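Flalance opens up its two-arm kit, and I finally got a price

If you read this site for any length of time you know I have a soft spot for robots that do small, fiddly kitchen jobs. So I was pretty happy on Thursday when Flalance told me its two-arm tabletop kit will be sold to anybody who wants one, starting in September. Up to now you had to be one of the labs or food companies on its early list, and that list was short!

The kit is called the Rosales. You get two arms, a pair of two-finger grippers, small cameras for the wrists and a software package for teaching the arms by moving them through a job yourself. The company says you need 10 or so good run-throughs before a simple pick and place starts to stick, and a lot more for anything with liquids in it. I like that they told me the second part.

Buying one outright is still out of my league, and I'd guess out of yours (the quote I got was long and had several lines on it that I had to ask about). The news for the rest of us is the rental. Jumberg, the equipment outfit in town, will rent the whole set by the month for 4,000 dollars, delivery and setup included, with 5 percent off if you sign for a full season. There are 40 sets in the first batch. Grippers count as wear parts, so you pay for those if you chew them up, and the cameras are covered.

Povetti, which makes dressings and bottled drinks, has had an early set since spring and is keeping it. They use theirs for test pours, the boring kind where the same small amount has to go into the same cup over and over. Their people told me the arms are slower than a person and that they're fine with it – the point for them is having a weight written down every time without anyone standing there.

I asked Flalance what it thinks a new renter should try first and the answer was lemon water. Sounds silly, but it's a nice little test with a bottle, a cup, a scale and a few things to lay out on a board.
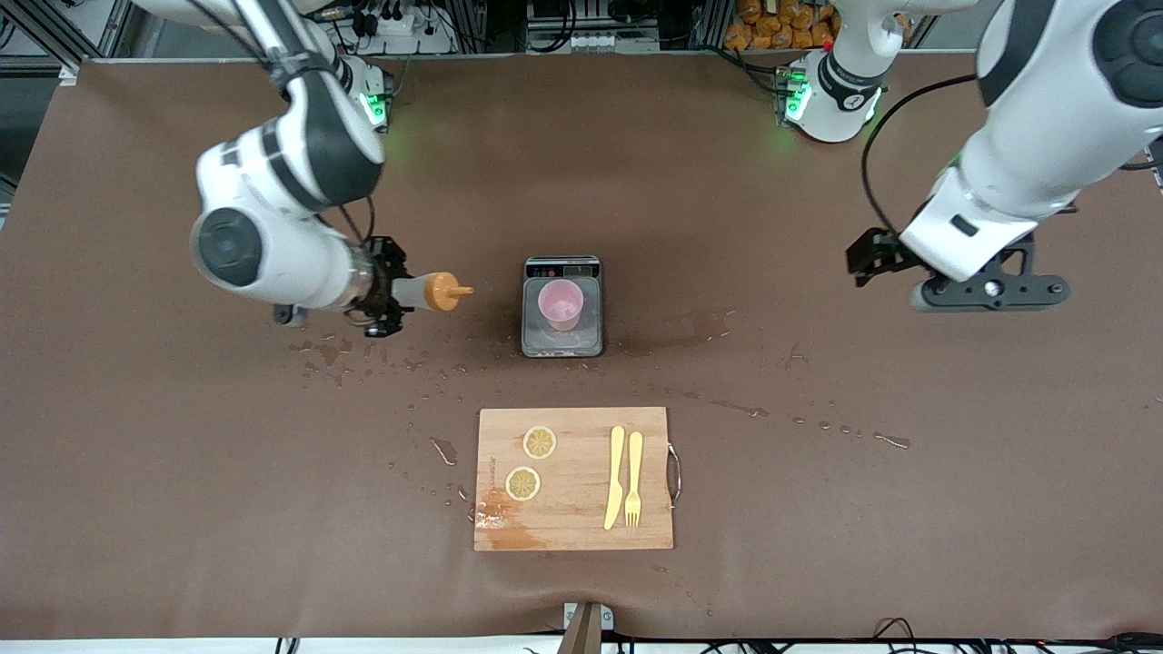
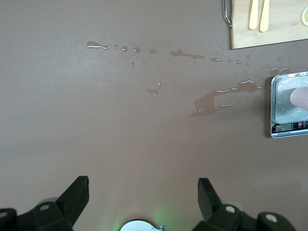 My own interest in the Rosales is all about squeezing. Plenty of kits can pick up a block and put it in a bin, but a soft bottle is a different animal, and the grip that holds it steady is very close to the grip that squirts it everywhere. With the orange-capped bottle held on its side and the nozzle aimed at a pink cup on the scale, the arm has to get the height, the distance and the pressure right all at once. And water gets around. There are beads and streaks of it across the brown tabletop, plus one good-sized puddle in the wrist view, so I'd put a towel on your shopping list before you put in an order. I asked if the grippers are rated for splashes and was told light splashes are okay, soaking is not, and the manual has a page on drying them off. The arms themselves get the same advice.

A couple of things I still don't know. Flalance wouldn't say if the teaching software will stay free after the first year, and I couldn't get a straight reply on whether Jumberg renters can keep the jobs they've taught when the set goes back. I've asked both of them again. For me that second one matters more than the price, so I'd get it in writing before signing up for a season.

Jumberg is taking names now and says the first sets go out in September, in the order people signed up. I'm on the list for one month. If mine shows up on time I'll do the lemon water thing and then move on to salad dressing, which I fully expect to be wearing by lunch.

Posted 30 August 2024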